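# Why Do People in Sumthorpe Drink Their Tap Water (or Not)?

November 5, 2018

So my project started with my roommate's fridge. It had 9 bottles of Nokano spring water in it and a perfectly good faucet two steps away. I asked why, got a shrug, and decided that was my topic for the semester.

I grew up on well water, so city water has always tasted a little like a swimming pool to me. I wanted to know if other students here taste it too, or if they just think they do. I put a survey up at the Camitz dining hall and left it there for most of a week. In the end 93 people filled it out - way more than I expected, considering it was two pages long and the pen kept walking away.

## The survey

The first question was easy: what do you drink at home? Bottled water won, but only by a little. Plain tap was next, then filtered tap. The second question was what you drink it out of, and I only put it in because I was curious. People wrote in jars, travel mugs, an old yogurt tub and a lot of plastic stemware.

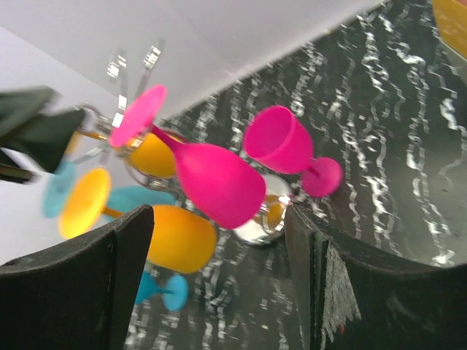
*Pink wine glass on a chrome rack.*

I got a lot of comments about smell, more than about taste. Several people said the water smells stronger in the morning, and a few said it depends on the building. Eshun Hall came up over and over. I live there and I agree!

## The taste test

After the survey I ran a blind test with three pitchers: straight tap, tap that sat in the fridge overnight, and Nokano. Same temperature for all of them (my first try had one warmer than the others and I had to throw those results out, which hurt). Everyone got a sip of each and picked a favorite.

The fridge water won. I did not see that coming at all. Letting it sit seems to take some of the chlorine smell away, and one of the articles I read for class says the same thing. Nokano came in second and straight tap was last, but 9 people liked straight tap best and were pretty proud of it.
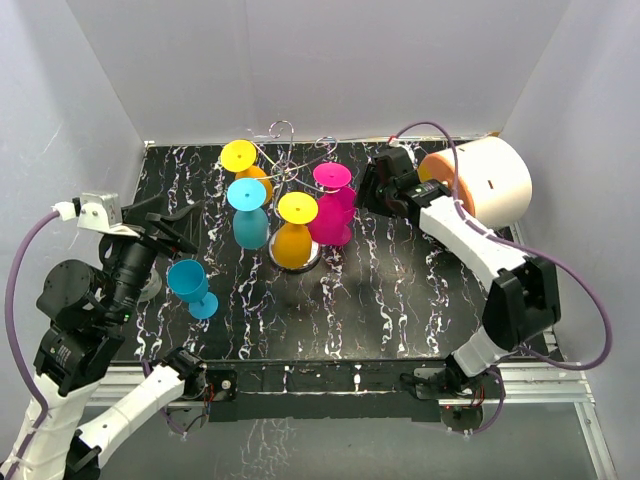 ## What I'd do differently

I would ask fewer questions and write them better. "Do you like your water?" is a terrible question - people wrote "it's water" and moved on. I'd also test in more than one building, because pipes matter and I only used one sink.

My other regret is cost. I wanted to work out what a year of bottled water runs a student compared to tap, but I never asked how many bottles people buy, so I had nothing to work with.
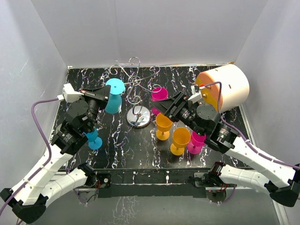

If I get to keep going next semester I'd love to survey 1,000 people across Sumthorpe, including folks who don't go to school here and have had the same kitchen sink for decades. I'd bring back the pitchers too, and add one with a cheap carbon filter, since so many people asked me about those.

My roommate took the taste test, by the way, and picked the fridge water. The Nokano is still in there.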